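Landlord won't say how many copies of my apartment key exist. Should I rekey?

Posted in Renting and Moving > Locks and Keys

Ghassan Twal
I moved into a second-floor unit in the Pasgate buildings in May. The management office gave me one key for the front door of the apartment and one for the mailbox. When I asked how many other copies were out there, the person at the desk said she didn't know and that the lock had not been changed between tenants. The last tenant had two roommates and a dog walker.

My lease says I can't "alter or replace" locks without written permission. It doesn't say anything about rekeying. The deadbolt is a Lynch, fairly old, and the key is stiff when it goes in but turns fine after that. A locksmith on Mirnton Road quoted me $79 to rekey the deadbolt, plus $4 for each extra key.

Is rekeying the same as replacing as far as the lease goes? And is it worth paying for, or should I push the office to do it? I don't want to lose my deposit over this.

Anderson Guimarães
I managed a small building for nine years, so I'll give you the view from the other side of the desk.

Rekeying and replacing are different jobs. With a rekey the lock stays on the door and the locksmith changes the pins inside the cylinder so the old keys stop working. With a replacement the whole lock comes off. Most leases were written without much thought about the difference, and an office that finds its key no longer opens your door is going to treat it as an alteration whatever you call it. Get permission first.

Write to them by email. Ask for the lock to be rekeyed at their cost and give them a date to answer by. Some states and cities require a landlord to rekey between tenants or when a tenant asks, so look up the rules for your area before you send it. If they say no, ask for permission to do it yourself and offer them a copy of the new key. I never turned down a tenant who offered that.

Whatever happens, label your spares. I had a drawer full of keys when I started and it took me most of a week to sort out which went where. Use the cheap plastic tags with a paper insert. Put a number or a word on the insert that means something to you, never the street address or the unit. A lost key with 1151 Such-and-such Street on it is an invitation.

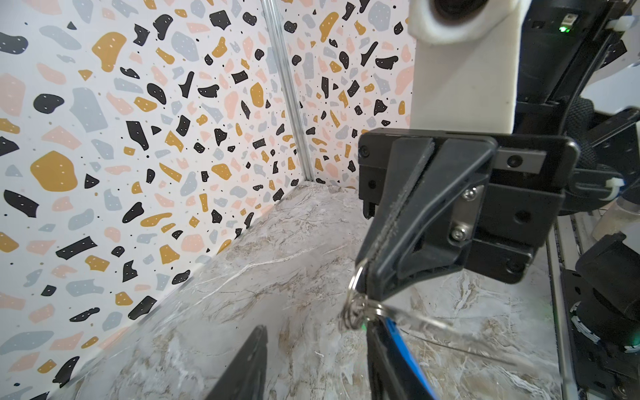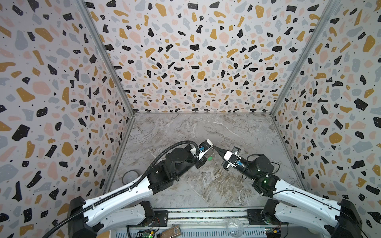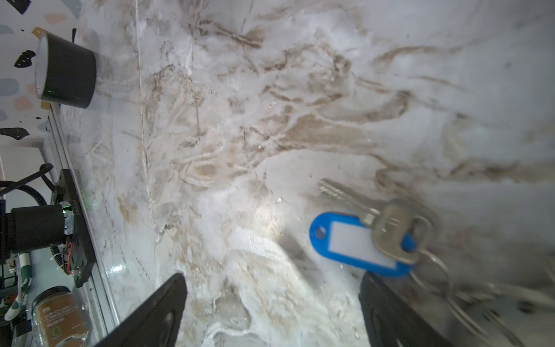 Key ring; the last one shows the blue tag with its paper label still blank.

On the stiff key, try a little dry graphite or a PTFE spray in the keyway. Don't use cooking oil or anything heavy, it collects dirt. If it is still stiff, ask the locksmith to look at it while the cylinder is out.

Keep the receipt and the email together with your lease.

ikeo_22
just do it and dont tell them. i did at my last place and put the old pins back when i left

Anderson Guimarães
I would not do that. If there is a leak while you are at work and maintenance can't get in, they may have to force the door, and you could be billed for it.

Ghassan Twal
Thanks. I sent the email this morning and asked for an answer by the end of the month. I'll get the tags either way.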